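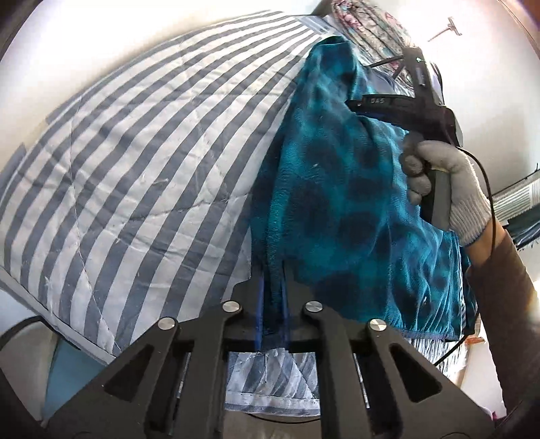 Comparativa de pinzas manuales sobre textiles: forro azul o mordaza lisa

Foro técnico Castico > Manipulación > Pinzas

coord_plostolden
Miércoles, 11 de mayo de 2022
Se abre este hilo para recoger observaciones sobre las dos pinzas manuales del proyecto Plostolden. La serie consta de 616 agarres sobre colcha y paño. Con las tiras azules en las caras internas, el pliegue del paño verde azulado queda sujeto entre las mordazas centrales. Se ruega aportar datos propios.

taller_paiva
En Paiva se registraron 1.952 agarres con el mismo forro. El resultado es satisfactorio en paño y deficiente en costuras gruesas.

metrologia2
Debo discrepar. Las costuras no constituyen el problema: con 60 agarres a menor apertura no apreciamos diferencia alguna.

taller_paiva
Sesenta agarres no permiten sostener esa conclusión.

prastberg_lab
Solicitamos que se indique el recorrido del cable en cada ensayo. En Prastberg, un cable tenso alteró la lectura de apertura.

coord_plostolden
Se incorporará ese campo a la ficha. La segunda serie, sobre costuras, queda prevista para junio.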